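Section 4 – Comparing grippers in the simulator

Read section 3 first if the arm controller isn't talking to the sim yet. Everything below is for the two-arm mobile base with one gripper per side. Daltside profile left, Vilen profile right. Swap them later, not now.

4.1 Before you start

1. Close any old sim session. Two running at once will fight over port 1,010 and you'll get no joint data from either.
2. Load the bedroom world. Wait for textures.
3. Open the controller panel, set speed to 90 per cent. Full speed is fine for driving but not for grasp tests.
4. Zero both wrists. Check the readout, not the view.

Note – the head camera follows the base and neck. If the horizon is off, leave it. Grasp scores are worked out from the joint and contact logs, the camera angle doesn't come into it. Etornam Kyei has a levelled view preset if you need one for a write-up.

4.2 Running the block test

The coloured block piece is the standard object for this one. Awkward on purpose – stepped faces, no clean pair of parallel sides unless you come in along the edge. Bring the right arm in low and stop when the tip is alongside the lower edge.

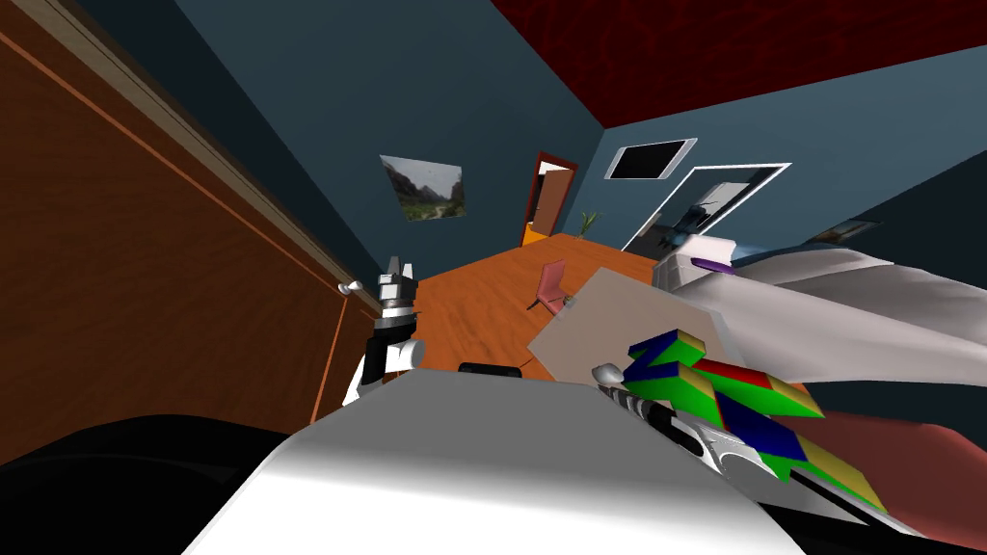
5. Hold there and let the contact numbers settle. Don't close yet.
6. Close slowly. Stop at first contact on both fingers, then log.
7. Lift a little, hold, log again.
8. Open, back off, reset the object from the menu. Dragging it back by hand changes the start pose and ruins the comparision.
9. Do 4 runs per gripper. Same approach each time.

Keep the left arm parked with fingers up while the right one works. It is easy to forget it when you turn the base, and the door knob is a collision body like anything else.

CAUTION – do not copy sim grip force straight to the real arm. Sim contact is softer. Start from the low preset in section 6 and work up.

4.3 Swapping sides

10. Save the log before anything else. The swap clears it with no warning.
11. Panel > Tools > Swap profiles. Re-zero both wrists.
12. Repeat steps 5 to 9 with the other gripper.

If the fingers jitter after a swap, the old profile is still cached. Restart the controller, the sim can stay open.

Known issue: Vilen reports contact early on sloped approaches. Orhun Gezer is on it, fix due October. Untill then go by the finger gap and write "early" in the notes column.

Logs go to Fulgencio Vallejo, both sides in one folder please – single-side logs can't be scored.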